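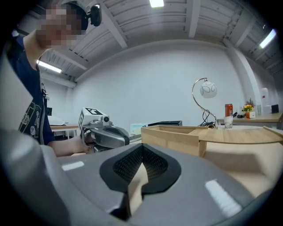
Sultwood Home and Workshop Forum > Storage and furniture > Open plywood box next to a desk: lid, shelf or leave it?

shed_and_a_half
Posted 2023-05-31

I've got an open box in light plywood standing in front of a long wooden desk. It has one divider board across the inside and no lid. I made it in April out of a sheet left over from another job and it was only meant to be temporary. The edges are thin and I never put any lipping on them.

It has turned into the place where everything goes. I would like it to take the cables off the desk, which at present are in a heap round the foot of the lamp. The lamp is the sort with a thin curved arm in a gold colour and a white globe with grey ovals drawn on it. I like the lamp and it is staying. The black cables round it are the problem.

Options as I see them:

Fit a hinged lid and use the box as a low side table.
Move the divider and put the extension lead and plugs in one half.
Leave the box alone and fix a tray under the desk.

Any views welcome. The room is a shared workroom in Plisimville and I can't screw anything into the walls. The desk I can drill.

morticegauge
Re: Open plywood box next to a desk

I'd go for the tray. Cables should stay with the desk. If you run them down into a box that isn't fixed to anything, the first time somebody shifts the box they'll pull the lamp over, and a glass globe on a thin arm won't survive that.

What thickness is the ply?

shed_and_a_half
Re: Open plywood box next to a desk

9 mm. I don't know that the globe is glass, it might be plastic. I haven't had it off.

pewter_kettle
Re: Open plywood box next to a desk

9 mm is thin for a lid people will put things on. It will bow if it's a wide box. You could stiffen it with 2 battens on the underside, but then they have to clear the divider, so measure that before you cut.

I don't agree about the tray. I had a Rindeler one under my desk and all it did was hide the mess. Every time I needed to unplug something I was on my knees with a torch. A box you can reach down into is much easier to live with.

morticegauge
Re: Open plywood box next to a desk

You can reach into a tray if you fit it near the front edge. Most people push it right to the back.

lowtidebench
Re: Open plywood box next to a desk

Do the cables first and the furniture afterwards. Unplug the lot, follow each one to its end, and put away anything that isn't connected to something. When I did mine, half the pile belonged to things I'd got rid of. The rest went into one cable sleeve from Gape and I never bothered with a box or a tray.

Also, do people in your workroom put drinks on that desk? Ours do, and a socket block sitting loose on the top with cans and cups next to it is asking for trouble.

shed_and_a_half
Re: Open plywood box next to a desk

Yes, there's usually a can or a paper cup somewhere near the lamp. I've given up asking. That's one of the reasons I want the plugs lower down.

Fair point on sorting them first. I'll do that this week.

pewter_kettle
Re: Open plywood box next to a desk

If the plugs are going lower down then an open box underneath a desk with drinks on it is no better. Whatever gets knocked over will run off the edge and into it. So you need the lid after all, or you need to move the box along.

Don't shut a full extension block in a closed box either. Leave a decent gap at the back for air, and don't leave any of the lead coiled up.

morticegauge
Re: Open plywood box next to a desk

Which brings us back to the tray.

dovetail2000
Re: Open plywood box next to a desk

I've done nearly the same thing as the first poster, with a box 35 cm deep. My advice is to leave the top open and use it for bulky stuff. Offcuts, rolls of paper, bags. Deep boxes are poor for small things, with or without a divider, as everything ends up at the bottom.

Put some lipping on those edges though. Bare ply edges that thin will catch sleeves and splinter sooner or later. Iron-on strip will do if you sand it back afterwards, and then a coat of clear water-based varnish. Light ply goes grubby quickly where hands touch it.

lowtidebench
Re: Open plywood box next to a desk

Iron-on strip on a 9 mm edge is fiddly. I'd just round the edge over with a block and 120 grit and then varnish it.

shed_and_a_half
Re: Open plywood box next to a desk

Thanks all. I think I'll keep the box open for bulky things, sand the edges, and try a tray near the front of the desk for the plugs. If I end up on my knees with a torch I'll take it out again.

One more question. Is the divider worth keeping if there's no lid? It's only slotted in, so it would come out without any damage.

dovetail2000
Re: Open plywood box next to a desk

Keep it. It stops the long sides spreading.

pewter_kettle
Re: Open plywood box next to a desk

Agreed, leave it in. I still think you'll regret the tray.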